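# Best way to start tiny seeds (snapdragons, begonias) without losing half of them?

**posted by mossypockets**
Monday, July 23, 2018

Hi all! I've grown tomatoes and squash from seed for years and I finally got brave and ordered a packet of 2,000 snapdragon seeds. They are like DUST. My first try was a regular tray of damp potting mix. I shook the packet over it and got one thick green clump in the corner and bare dirt everywhere else. I have plenty of seed left and would love to try again for fall color. How do you space these things? Do you cover them? I'm in a pretty mild zone, so I should have time.

---

**hutitz_gardener**

Oh, you are going to love snapdragons once you get the hang of it! They were my gateway flower and I still start a batch every March (and again in late summer, because I can't help myself).

First thing, do NOT cover them. They want light to sprout. Press them onto the surface so they touch the soil and leave it at that.

For spacing, I use a damp toothpick. Tip a pinch of seed onto a white saucer, touch the toothpick to one seed, and it hops right on. Touch it to the soil and it hops off again. I do 39 cells in an evening with the radio going and it's the most relaxing thing I do all week, I swear. If you don't have the patience for that, mix the seed with dry sand and sprinkle it from a folded card, then thin later with nail scissors.

Water from the bottom. A watering can will wash everything into the corner, and I bet that's what happened to your clump! Set the tray in an inch of water, let it soak until the top looks dark, then take it out. Clear cover on until you see green, then crack it open a little more every day.

Mine are usually up in 5 to 10 days. Keep them somewhere cool if you can, they sulk in heat. When they have 4 sets of leaves, pinch the top out. It feels awful the first time but you get such bushy plants!

---

**zomden77**

just scatter them outside in the fall. works for me

---

**Okabe Road Plants**

Seconding the bottom watering, and the toothpick is great. I'd add that the mix matters a lot with seed this small. Regular potting soil is too chunky and the seeds fall down the cracks. Run it through a kitchen sieve first and only use the fine stuff for the top half inch. What a difference that made for me!

Also, you don't need real seed trays. Anything shallow with a grid and a see-through lid makes a fun little nursery, as long as the cells have drainage. Wash it well with dish soap first and rinse it twice. I move seedlings up to bigger pots as soon as they have true leaves, holding them by a leaf and never the stem.

I like the "Fakness" mix for fall, lots of peach and deep red. Post your blooms when you get them, I want to see!

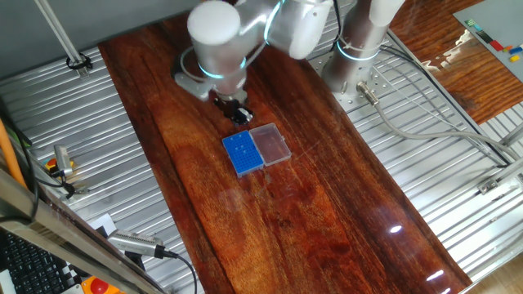
One more thing on color: the darker reds hold up best for me once the nights turn cold, so if you have a choice of packets, put those where you'll see them from the kitchen window. And save some seed for spring!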